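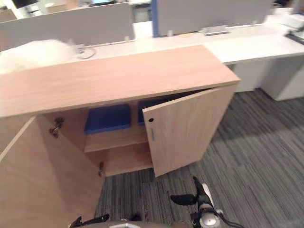

Teaching a robot to tidy an office took a big step forward this week at Zullau, where Flora McIver and her team finished recording their first full set of remote-control sessions. An operator wearing a headset and holding a pair of hand controllers steers both arms through a job from start to finish, and the robot later learns from those recordings. The current favorite is a low wooden cabinet with two hinged doors, a single shelf and a couple of blue items on the upper level -- ordinary furniture, and a terrific workout for a pair of grippers!

The team has logged 195 sessions since January, split between McIver and fellow operator Finlay Skinner. Doors get most of the attention. "You feel it in your own wrists when the handle is at a bad angle," said Skinner, who needed 41 tries before he had a run he was happy to keep. "Then one day you stop thinking about the controllers and you're just opening a cupboard. I love that part."

McIver is just as excited about what comes next. Her group plans to move on to drawers, using the same method and the same two arms, and will share its recordings with partner firm Solanki (they have been asking for weeks). New operators are being trained now, and staff from other departments are welcome to stop by and take a turn at the controls.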